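Spring open day at Barnelitz: can a machine do the kitchen yet?

Posted in Visits

I run the laundry and kitchen side of a small residential home, three buildings and 95 beds, and twice a year someone sends me a link to a robot folding a shirt. In March I finally went to look at one. Barnelitz holds an open day for people outside the field, and Josiane Vasseur, who buys equipment for our group, got us two places on the morning tour.

The site is an old seed warehouse behind the rail yard. Parking is on the street and the entrance is on the Coltetwood side, which the invitation got wrong. They had expected 300 visitors over the day. Our group had a dozen people in it: a hotel manager, several from a packaging firm called Truvau, some students, and us.

The tour started with the shop floor. Corentin Baudry showed us a cell that takes small cartons off a belt and stacks them on a pallet. It ran the whole time we stood there and I have nothing to say against it. The cartons were all the same size, though, and when one of the Truvau people asked about mixed sizes he said that was a different cell and a different price. The next station was sorting metal brackets from a bin. It dropped one while we watched, went back for it, and carried on.

After coffee we went up to the room I had come for, which they call the flat. It's a kitchen with ordinary cabinets, drawers and counters, and the arm is mounted right beside the worktop. Mesfin Gidey looks after it. He said the chores on the list are cloth folding, putting bowls away, moving fruit, and opening and closing drawers. Cloth is the hard one. A bowl has the same shape every time you reach for it, and a cloth that has been picked up once is a different object when you put it down.
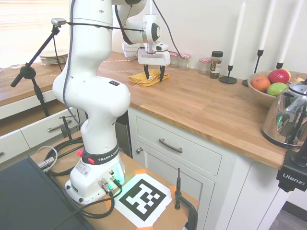 Mesfin ran the folding task 5 times for us. Three came out as a fold I would accept from a new employee. On one the fingers closed on two layers and the cloth moved as a lump, and on the last it missed the corner and folded air. Each try took nearly two minutes. I asked Josiane to time herself on a tea towel when we got home and she said she would not be doing that – but you can guess the number.

I asked what happens if the cloth starts out somewhere else. He slid it a hand's width along the counter and it coped. Then he balled it up, and it did not. He was straightforward about that. Flattening a crumpled cloth is a separate task, and they are working on it now. Our dryers put out nothing but crumpled cloth, so for me that is the task.

The bowls went better. It put one down on the counter gently enough that I stopped wincing. Stacking was slower, and he kept a hand near the stop button.

Buppha Khunthong gave the short talk at the end, in the canteen. She works on what she calls readiness and had a chart of chores on one axis and hours without help on the other. Palletizing was far out to the right. Most of the kitchen was bunched up at the left. The hotel manager asked when she could have one for making beds, and Buppha said she would not put a year on it. I liked her more for that. She did say that a narrow job, such as folding one size of flat towel fed in one at a time, is close enough to talk about. Timothée Fleury from the Picard office took names for a trial of that sort, and Josiane put ours down.

Some notes for anyone in my line thinking of going:

The morning tour is the one to book. The afternoon groups get the same rooms with twice the people.

Bring your own items. Mesfin said he would have tried one of our towels if I had brought it, and I hadn't thought of it.

Ask how many tries went wrong and who resets things afterward. Every time the cloth ended up badly, a person walked over and laid it out again. In our laundry that person would be on my payroll.

Wear flat shoes, the stairs up to the flat are open metal grating.

We left at half past twelve. I haven't changed anything in next year's staffing plan. The carton cell I have passed on to our supply depot, who do have boxes all one size and a man with a bad back lifting them.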